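Archive home | By thread | By date | By author | Post | Help

Subject: Re: Weight loss plateau and the weekly meal sheets
From: Tyra Hedlund
To: slow-and-steady list

Zodwa wrote on Wednesday:

> I've been on the meal sheets since June and lost weight every week
> until the last three. Now nothing. I eat what the sheet says, I walk
> in the evening, and the scale does not move. My sister says I should
> cut out dinner completely for two weeks and that will "shock" it. She
> did this with the Drostach plan and lost a lot, but she was also
> miserable and she is back on it for the third time.
>
> Two questions. Is it normal to stop like this? And should I go down
> to the next sheet (the one with the smaller portions), or stay where
> I am? I would like to hear from people who have been at it longer
> than I have. Also, does anybody weigh cooked rice or dry rice? The
> sheet does not say and I have been doing cooked.
>
> Zodwa Shabalala

Zodwa,

Three weeks is normal. I went five weeks without a change during my first year and then lost weight again without having altered anything I could point to. I kept a log the whole time, so I can look it up and not rely on memory, which in my case makes every bad stretch shorter than it was.

I'll take your questions in order and then add a few things about the sheets, because there have been other messages this month that touch on the same points.

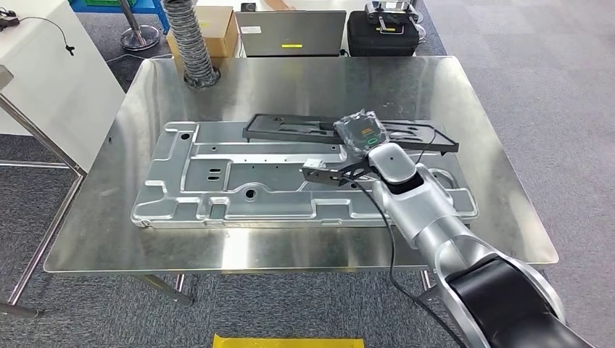 Plateaus

A smaller body uses less energy than a larger one. The sheet that gave you a steady loss at the start gives you a slower loss later on, and at some point the loss gets smaller than the normal up and down of water. You may still be losing and not see it. Salt will hide it. A late meal will hide it. For women the time of the month can hide it completely for a week or more.

What I do is weigh every morning, write the number down, and look only at the average for the week. Then I compare that average with the one from four weeks before. If you weigh once a week, you are comparing one noisy day with another noisy day, and three of those in a row can look like nothing has happened. Some people on this list do badly with daily weighing and find it ruins their mood. If you are one of them, use a tape measure around the waist every two weeks and leave the scale alone.

If the four-week average is flat, then you have a real plateau, and it makes sense to look at the food. Before changing sheets I would check for drift. By drift I mean the oil that used to be measured and is now poured, the bread that comes from a different bakery with thicker slices, the milk in the third coffee. When I did this I found 115 calories a day in peanut butter alone. I had stopped leveling the spoon.

Skipping dinner

I would not do it. Your sister's result came from eating very little, and she has told you herself how it ended. Hendrik Kruger tried the same thing two winters ago and wrote to the list about it. He got through nine days, then ate most of a family-size lasagna standing up, and it took him a month to get back to regular meals. His messages are in the archive under "Hendrik's dinner experiment" and I recommend reading all of them, including the replies from Édgar, who disagreed with me about most of it.

If you take any medication for blood sugar or blood pressure, please don't skip meals at all without asking the person who prescribes it. I know you did not mention any, but other people read these messages later. 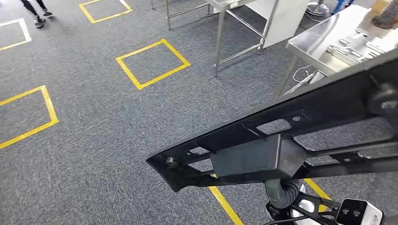 Which sheet to use

Stay on the one you have for now. The smaller sheet (the 1,295 sheet) was written for people who are short, older or not very active, and it is tight. There is no room in it for a bad day. If you are walking every evening you will be hungry on it. Sipho Shezi went down to it last spring against advice and was back on the middle sheet in 12 days. He said he could do the meals but could not do the hours between lunch and dinner.

If after four weeks the average is still flat, and you have checked for drift, then take one item off the middle sheet. The afternoon snack is the usual choice. Some people prefer to keep the snack and drop the starch at dinner. I kept the snack. It comes to a similar amount either way, so pick whichever you will miss less.

Rice

The sheet means cooked weight. It should say so and it doesn't. This has come up before with pasta and with lentils, where the difference is large. All grains and beans on the sheets are cooked weight, all meat and fish is raw weight, and oats are dry. I have asked for this to be printed at the bottom of page one when the sheets are next revised. Until then write it on yours in pen.

If you had been weighing the rice dry, you would have been eating two to three times the portion, and you would have noticed that a lot sooner than three weeks ago. So rice is not the cause.

Protein at breakfast

You didn't ask about this but your log from last month (the one you posted) shows toast and fruit on most mornings. It is on the sheet and it is allowed. I found it left me looking for food by ten. When I changed to two eggs, or to plain yogurt with the fruit, I could get to lunch without thinking about it. The total for the day stayed the same. I took the difference out of the evening.

I buy the Mekia plain yogurt, the large tub, and divide it into jars on the weekend. The Wadico one is fine too but check the label, as the vanilla has a good deal of added sugar and the tubs look alike on the shelf. I have brought home the wrong one more than once.

Lunch, and the week of leftovers

Several people have said lunch is where they go off the sheet, mostly because they are at work and there is nothing ready. I cook on Sunday afternoon for the first half of the week and again midweek for the second half. Cooking for all seven days in one go did not work for me – by the fifth day the vegetables were limp and I bought a sandwich. The current rotation is bean soup, chicken with rice and cabbage, and a baked potato with tuna. It is dull. I have been eating it for a long time and I don't mind.

The bean soup comes out at 332 calories a bowl with the amount of oil I use. If anyone wants the recipe, it is in the files section under Soups, second one down. Leave out the sausage if you are cutting back. Matlala sells the dried beans in the big bags and they keep for as long as you'll need them to.
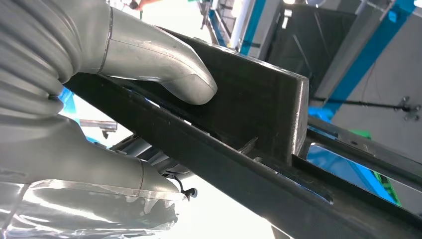 Portion size is the other thing that goes wrong with lunch, and I think most of it is guessing. A serving of meat or cheese on the sheet is small, and people who stop weighing it tend to let it grow. My own habit is to cut a block of cheese into portions as soon as it is opened, all of them, and weigh the first two. For thickness I go by eye, and I tell new people to pinch the slice between finger and thumb, the way the two silver fingers have hold of that thick dark plate, and get used to how a proper slice feels. A slice as thick as that plate is too much cheese for me. After a couple of weeks your hand knows the right thickness and you can put the scale away except for a check now and then. It doesn't work for grated cheese or for anything soft, so for those keep weighing.

Walking

Keep the evening walk. It probably does less for the scale than you would like, but it helps with sleep, and on days when I sleep badly I eat more the next day. That shows up in my log very clearly. If you want to add something, I would add two short sessions a week with weights or bands before I would make the walk longer. Édgar Agudelo posted a routine that needs one chair and one band and it is suitable for bad knees. Start with fewer repetitions than he lists. He has been doing it for years and forgets that the rest of us haven't.

Don't add the calories from the walk back into the day's food. The number your watch gives you is likely to be too high, and the sheets already assume some walking.

What I would do if I were you, for the next four weeks:

- same sheet, no changes to it
- measure oil, nut butter and cheese every time
- weigh daily and use the weekly average, or use the tape
- eggs or yogurt at breakfast on at least four mornings
- eat dinner

Then write to the list again with the averages. If you can post the food log along with them, people will be able to say something more useful than I can from what's here.

One more thing about your sister. I wouldn't argue with her about the Drostach plan. I argued with my brother-in-law about his for most of a year and neither of us moved.

Tyra

P.S. Sipho, you asked off-list whether the frozen vegetables count the same as fresh. Yes, by weight, as long as there is no sauce in the bag.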